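Home > Articles > Interviews > Grout, joints and moisture: a conversation with Marichka Hnatiuk

Cement grout fails more often at the mixing bucket than on the floor, according to Marichka Hnatiuk, technical lead for tile installation products at Braltico. Her department handles complaint samples from contractors and homeowners. Last year it logged 246 of them, and most concerned color variation or powdery joints in ordinary ceramic floors.

"The product is rarely out of specification," she said. "We test the retained batch first, and then we ask how much water went in. Usually the installer does not know."

Excess water raises the porosity of the hardened joint and carries pigment and soluble salts to the surface as it evaporates. The result is a joint that is lighter in some places than in others and that can be scratched with a key. Hnatiuk recommends weighing the water. A measuring jug is acceptable if it is read on a level surface.

The second source of trouble is the cleaning sponge. Installers who wash the floor too early, or with a dripping sponge, add water to the top layer after the mix has already started to set. Braltico's data sheet for its Pirna grout gives a waiting time before the first wash, but Hnatiuk treats the number as a starting point. "Press the joint with a finger. If it takes a print and nothing sticks to the skin, you can begin. In November, in an unheated house, that can be twice as long as in summer."

Joint width was the next subject. Rectified tile has made narrow joints popular, and Hnatiuk is often asked whether 2 mm is enough. Her answer depends on the tile and the substrate. A narrow joint leaves little room to absorb differences in tile size, and it is harder to fill to full depth. She prefers 3 mm for large-format floor tile and wider joints where the tile edges are uneven.
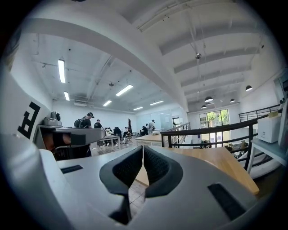 Movement joints are a separate matter and should not be filled with cement grout at all. Hnatiuk specifies a flexible sealant at the perimeter, around columns and over any joint in the slab. On a heated screed she limits the distance between movement joints to 8 m, and less where the floor gets direct sun. "People see the sealant as a cosmetic item," she said. "Then the floor lifts along a wall and they call us about the adhesive."

On sealers she was brief. A penetrating sealer slows the uptake of stains in a cement joint - it does not repair a weak one. It should go on after the grout has cured and dried, and the excess should be wiped off the tile before it forms a film. For kitchens with heavy grease she would use an epoxy grout from the start and accept the slower work.

Asked about recoloring old joints, Hnatiuk said that surface colorants work on sound, clean grout. Wax from floor polish has to be stripped first, and a test patch behind a door is worth the extra day.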